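It was a Friday in August when I took the slow train out to Talport to try the Oltulia hand kit, and I will admit that I had packed a second pair of glasses and a certain amount of doubt. I have been sent a good many robot products over the years, and most of them wanted a week of my life before they would do anything at all.

The Oltulia is a different sort of purchase. You get a pair of grippers that you hold yourself, one in each hand, each with a patterned marker cube at its base so that the software can work out where it is. You do the job, the kit records how you did it, and the recording goes off to teach a robot arm. No arm is needed on the day, which keeps the price down and leaves rather more space on the kitchen table.

Tharun Naidu, who looks after training for the makers, Kamath, had me moving bits of food between plates before my tea had cooled. "Slow down," he told me, more than once. "You're not late for anything." He was quite right, too, as my first attempts were all elbows.
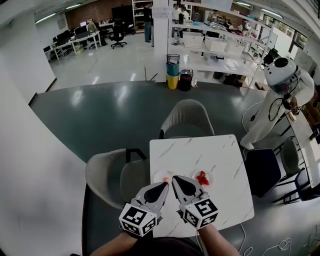 Two plates, two grippers and a small red morsel by the tips.

The pointed tips are lovely for small things. The grip is less lovely after a while (I have smallish hands, and by lunch my thumbs were complaining), and I did wish for a softer handle. Kamath says one is being looked at. You also have to learn to keep the cubes in view, and I lost 17 recordings in the morning by turning my wrists in like somebody wringing out a flannel.

The recordings are sorted in Prolengate, the program that comes with the kit. It is plain to look at and quick to learn, though the export menu is buried deeper than it should be. The basic licence stores 200 recordings, and a keen beginner will fill that in three days - I should budget for the larger one from the start, especially if two of you are sharing.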